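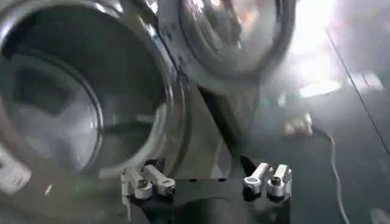
19 May 2026
By the Trulidia laundry room page

A few pictures from the shared laundry. Dryer and washer are both labelled 1, so check the sign before you load. The grey dryer goes against the white wall, with its filter drawer at the bottom. 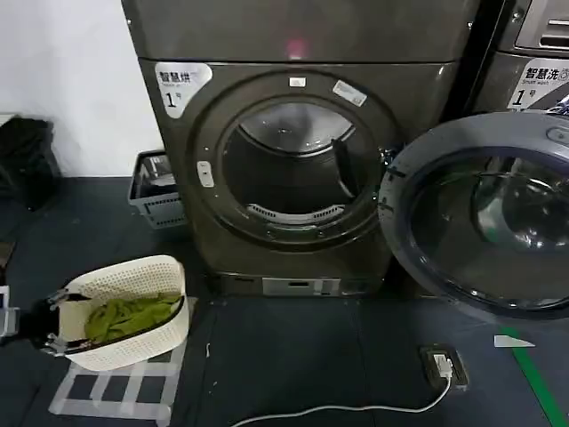 Please empty the filter after every load and leave the washer door open to air. Baskets can be borrowed for 30 minutes. New colour-coded labels are due in June.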